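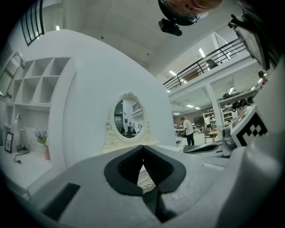

Will the Sondix work take shifts away from the room crew at Holroyd?
The crew keeps the same number of shifts through the end of January, and after that it depends on how much of the evening reset the machines can take on.

I'm putting that first so people who only read the top get the part they asked for. The rest is a reply to Maureen's message, which I've quoted below with my answers under each part.

On Nov 9, 2020, Maureen Lockwood wrote:

> Three of us on the evening crew have been moved to demonstration
> work for Sondix. We were told it was the same job at the same rate.
> It isn't the same job. On the crew you walk a whole floor, put
> things back where they belong and go home. On demonstrations you
> do one small thing over and over with the grippers. I'd like to
> know what we are being paid as.

You're paid as room crew, grade two, plus the demonstration allowance. The allowance was left off the last pay slip for everybody who moved over, and Kirsty Lambert has the list and is correcting it. If yours is still missing on the next slip, write to her directly and copy me.

I agree it isn't the same job. The transfer letter said "equivalent duties" and I've asked Pullden to change that wording. It matters for more than pay. If somebody wants to go back to crew work later, the letter should say how they do that, and right now it says nothing.

> The list we were given has 224 tasks on it. Some of them are
> things we have never done here. Who wrote it, and do we get a say?

Dorian Ferrand wrote the first version from the old reset sheets at Trirkirance, before our site was added. That explains the loading dock tasks, which you can cross out. He wants corrections from the people doing the work and he would like them on paper, with the task number. So far he has 59, nearly all from Sarita Dwivedi. Please don't leave it all to her. 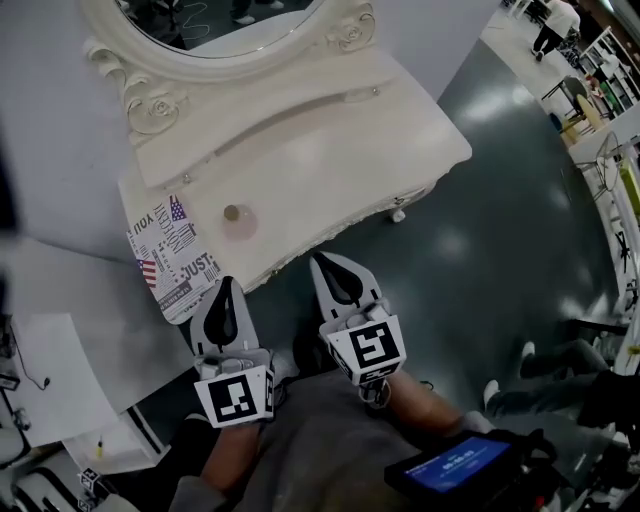 The allowance was set on the idea that demonstration work is lighter than crew work, and I don't think that holds up. It's less walking, I'll give them that. But your arms are out in front of you, and the tasks with small items want a steady hand. At the vanity you sit with both forearms up toward the gripper fingers, and the thing to be handled is a little glass object on a glossy white top, with a carved mirror frame right behind it. You're also holding the unit with the screen. Doing that for a full block is tiring in a different place from pushing a cart, mostly the shoulders and the wrists. I tried it for one block and was sore the next day. So what I've asked for is a break in each block that doesn't come out of the lunch half hour, and a chair that goes up and down.

> I also want to know what happens to the recordings. If I'm slow on
> one task does that go in my file?

It does not go in your file. Sondix gets the recordings and Pullden gets a weekly total per site. No names are on the total. I've read the agreement, and the section you want is the fourth one. There is one gap in it: nothing says how long the recordings are kept. I've raised it and been told somebody will get back to me. I'll post the answer to this list when I have it in writing.

> Last thing. They keep telling us we are "teaching" the machines.
> If so, then when the machines have learned it, what are we for?

I can tell you what has been said and what hasn't. Pullden has said the target for our site is 300 accepted recordings a task for the first group of tasks. They have said that the machines would start on evening resets, on one floor only, with a person from the crew on that floor the whole time. They have said nobody on a permanent contract will be let go on account of this before the January review. They haven't put anything in writing past that review, and I've stopped taking spoken answers on it.

What I think myself is that the reset work will shrink. Putting chairs straight and clearing surfaces is what they want to hand over first. The things I don't see moving for a long while are repairs, linens, and anything where a customer is standing next to you asking a question. If there's retraining money, it should go there, and it should be offered to the people doing demonstrations before anybody outside is hired for those jobs. That's what I'll be saying at the review. If you want me to say something different, tell me before then.

A few smaller items while I'm writing:

The sign-up sheet for demonstration blocks is now by the time clock – the one online is out of date and will be taken down.

There are 98 people on this list, and a good many have left the site. If you get this and no longer work at Holroyd, reply to me off list and I'll take you off.

Swapping a demonstration block for a crew shift is allowed if both people sign. A supervisor told two of you otherwise last week. I've spoken to him.

Maureen, thanks for putting it all in one message. If I've missed a part, send it again.

Freya Ashworth
Floor representative, Holroyd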